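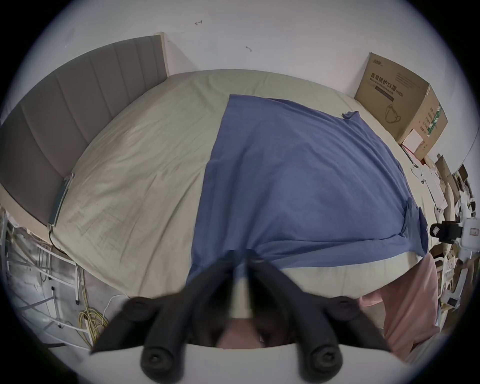 4.2 The bed as a folding surface

Households own tables, and tables are flat. It is therefore a small embarrassment to the ergonomics literature that so much laundry is folded on beds. In the diary study run by Escobedo and Bellamy, 688 of 3,008 entries named the bed as the place of folding, and the ironing board came up mainly as somewhere to hang coats.

The bed has obvious faults. It gives under the hand, it is the wrong height for almost any adult spine, and its own sheet creases in sympathy with whatever is laid on top. It also attracts lodgers. Diarists in the Benasness sample recorded phones, post, a sleeping cat and, in one February entry, a bicycle wheel, all of which were folded around.

We were mostly interested in the T-shirt, a garment everyone believes they fold correctly. Sleeves make it awkward, and the usual answer is to lay it face down and turn one side in over the back before dealing with the other (Figure 5). Malcolm Bellamy calls this the shop fold, although the shop assistants we interviewed disowned it.
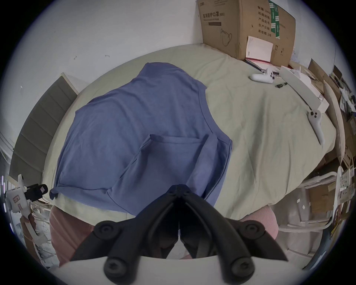
Figure 5. Blue T-shirt laid face down on a bed, lower right portion folded back over itself; box of protective masks behind.

Diarists who started this way were no quicker than those who simply halved the shirt and hoped. They did, however, write longer entries on the subject, and several enclosed diagrams. We return to the diagrams in Section 5.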